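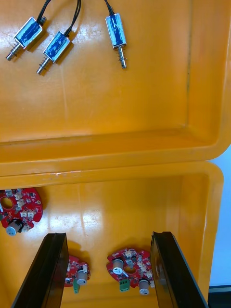

What is the difference between a periodic review system and a continuous review system?

In a periodic review system the stock is checked at fixed times, for example every Friday, and the size of the order changes. In a continuous review system the stock level is known at all times, and the same quantity is ordered each time the level falls to the reorder point.

Lecture 6: Reorder point and safety stock

Please read chapter 4 of the course book before the exercise class. The case of the company Farkas from the last lecture is used again, so bring your numbers.

1. Demand during lead time

Lead time is the time between placing an order and having the goods on the shelf. It includes the transport, but also the paperwork and the inspection at arrival. Students often forget the inspection.

Farkas buys connectors from the supplier Caltell. The daily demand is 50 pieces and the lead time is six working days. The demand during lead time is therefore

50 x 6 = 300 pieces

If demand and lead time never changed, the reorder point would be 300. In practice both of them change, and for this we keep a safety stock.

2. Safety stock

In this course we use the simple method first: the maximum demand during the maximum lead time, minus the average demand during the average lead time. For Farkas the maximum lead time is 12 days. We keep the daily demand at 50 to make the calculation easy.

50 x 12 = 600 pieces
600 - 300 = 300 pieces of safety stock
Reorder point: 300 + 300 = 600 pieces

This is a high safety stock. A manager would ask what it costs, and we come to this question in Lecture 7. 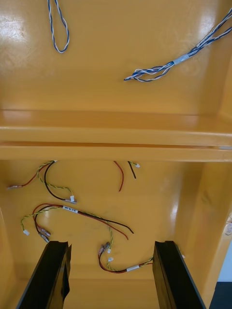
The simple method has one weak side. It takes the worst case that was ever recorded, and one bad delivery can raise the stock for years. The statistical method uses the standard deviation of the demand and a service level which the company chooses. The formula is on the separate sheet.

3. Exercise

The warehouse in Skonddale holds 2,374 pieces of an item from the supplier Stikau. Daily demand is 50 pieces and the reorder point is 600. After how many full working days is the reorder point reached or passed? Write down every step.

Hand in your solution on paper by 8th November. Late work is accepted only with a note from the student office.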